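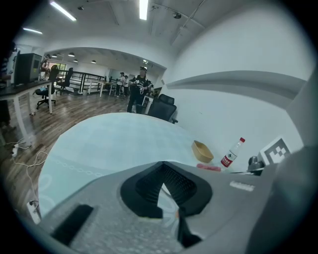

Mitwood support told one buyer that their charcoal discs are self-lighting, and the same buyer still got half a disc that would not catch. So before blaming the resin, I would like to know whether the charcoal is at fault. I burn frankincense tears in a small brass burner with a layer of sand under the disc. The disc sparks across one side, goes gray there, and stays black on the other. Resin placed on top melts into a puddle and smells scorched. The box was opened in December and has been in a kitchen drawer. Is there a way to save the remaining discs, or should I buy new ones?
Posted by Tratine

Montoya
The discs have taken up moisture. The igniting salt in quick-light charcoal draws water from the air, and a kitchen drawer is a poor place for it. Dry them in an oven at 218 F with the door slightly open, well away from any flame or heating element, then let them cool and seal them in a jar. Do not go hotter.
Light the disc at the edge while holding it in tongs, outdoors or by an open window. Set it on the sand with the hollow side up and leave it until gray ash covers the whole surface. Only then add resin, one or two small tears at a time. A puddle usually means too much resin on an uneven disc. Scrape it off and start again with less.

Cluvport
just buy new ones, they are cheap. mine never dried out right

Mitwood124
I would skip the oven. These discs are made to catch easily and I don't want them in an appliance I cook with. A sealed jar with a few silica gel packs for 4 days did the job for me, although two discs from the bottom of the roll stayed dead.
Also check the sand. If it is packed flat, air can't get under the disc and the lower half goes out. Rake it into ridges with a fork – coarse sand holds the shape better than fine. For frankincense I now use a mica plate between charcoal and resin. It takes longer to start and gives less smoke, but the scorched smell is gone.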